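What a Year of Folding T-Shirts Taught Yuzhen Xu

The buyer at Polilora on print, creases and the trouble with the left sleeve 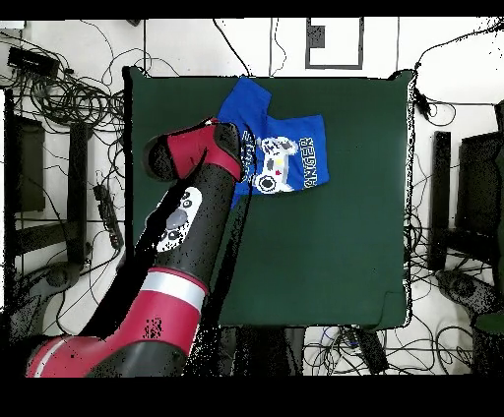
NAKITZ, June

Yuzhen Xu does not iron. She says this early, before being asked, because it is the first thing people want to know when they hear what she does for a living.

"I haven't owned an iron since school," she said. "If a T-shirt is dried properly and folded while you're paying attention to it, it's fine. If it's been at the bottom of a bag for a month, an iron will help the fabric and ruin the print."

Xu buys and prepares used T-shirts for Polilora, a resale shop on the east side of Nakitz. Last year 959 of them went out to customers, nearly all cotton, nearly all with something printed on the front. Every one was folded by hand, most of them by her. She started out in the shop part time, on the register, and moved to the back when the person who used to do the folding left for a job at Uvari, the uniform supplier.

She was not good at it. Her early folds came out wider at one end, and the stacks leaned. Customers opened their packages and found a crease straight through the middle of the picture.

"I had one woman send back a shirt with a bicycle on it," Xu said. "There was nothing wrong with the shirt. She said the bicycle looked like it had been in an accident. I looked at her photo and she was right."

After that she began planning each fold around the print. A small chest logo gives no trouble. A big design down the front is harder, and the hardest of all, in her view, are the ones with lettering up both sides of a picture, because the lettering sits just where the side folds want to go.

"You have a choice between bending the letters and making the fold wider than the rest of the stack," she said. "I make it wider. Then the stack looks bad on the shelf, and I get told about it." 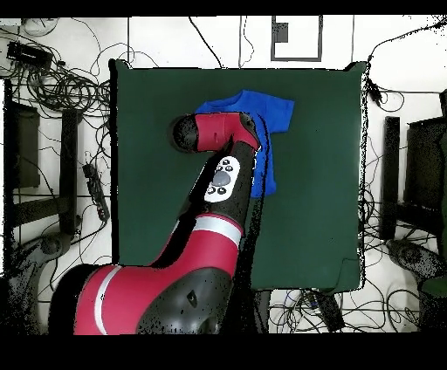 Her method starts with the shirt face down. She pulls the shoulders level first and leaves the hem for later, which is the reverse of what she was shown. One side comes in as far as the edge of the collar, and the sleeve goes back over it. Then the other side. Then the bottom comes up, short of the neck, and the whole thing is folded once more and turned over.

The part that goes wrong is the left sleeve. Xu is right-handed, and she says she pulls harder on that side without meaning to. For a long time she corrected it at the end by tugging the finished fold square. Now she corrects it at the start, by laying the left shoulder a little lower than looks right.

She has tried the quick fold that goes around online, the one where the shirt is pinched in two places and flipped. She can do it. She does not use it at work.

"It's good for plain shirts," she said. "It's fast, and people like watching it. But you don't get to decide where the print ends up. It ends up where it ends up."

I asked whether she folds her own clothes the same way. She laughed and said her own clothes live on a chair.

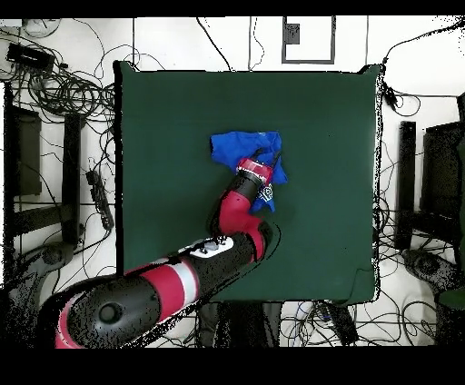
A shirt that arrives in a heap takes longer than people expect, Xu said, and most of the extra time goes into finding out which way around it is. She looks for the collar, because it is the stiffest part and can be felt through the folds. Failing that, she looks for print. Blue cloth bunched up on dark green, with a small patch of white graphic showing on a lower fold, is the kind of start she means. The white tells her she has found the front, or at least the side with the picture. It does not tell her where the neck is, and she warned against guessing. "If you pull on the wrong bit you just make a different heap," she said. She prefers to lift one edge, let it hang, and wait to see what falls out of it.

She also has opinions about what goes underneath. A pale shirt disappears on a pale surface, and a missed wrinkle gets folded in. She likes a dark, dull surface that grips a little. At Polilora the folding was once done on a varnished counter, and shirts slid off it when the door was open. Xu covered it with a felt blanket from home. The blanket shed, and every black shirt that month needed a lint roller.

Thicker prints need other handling. Heavy white ink will stick to itself in warm weather if two printed areas are pressed together for long enough. Xu lost 2 shirts that way in her first summer, both in the stockroom, both at the bottom of a tall stack. Since then she has kept the stacks low and put a sheet of tissue inside any fold where ink would touch ink. The tissue comes from Dong, a paper wholesaler across the street, and she once bought 127 packs of it in one go to get the price down. They are still working through them.

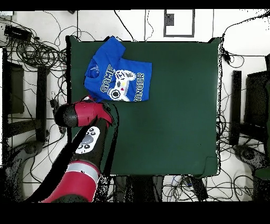

On a normal day she folds between deliveries, usually from 2 in the afternoon until closing. Big orders are done in one sitting. She said the ones at the end are never as neat as the ones in the middle, and that the first few are not great either.

"You need to warm up," she said. "I do over 20 before I stop thinking about my hands."

The shop has talked about rolling shirts to save space. Xu tried it for a few weeks and found that customers unrolled everything to see the front and then left it on the shelf. She went back to flat folds with the picture facing up.

Children's sizes are the part of the job she would gladly give away. The body is too short for the last fold, and the sleeves stick out whatever she does. For now she folds those in half and stacks them by color.

Before I left I asked her to name the shirt she had most enjoyed folding. She thought for a while and said it was a gray one from a bowling alley, very thin, washed so many times that the print had nearly gone.

"It stayed where I put it," she said. It sold the same week, and she is hoping the owner of that one will bring in some more.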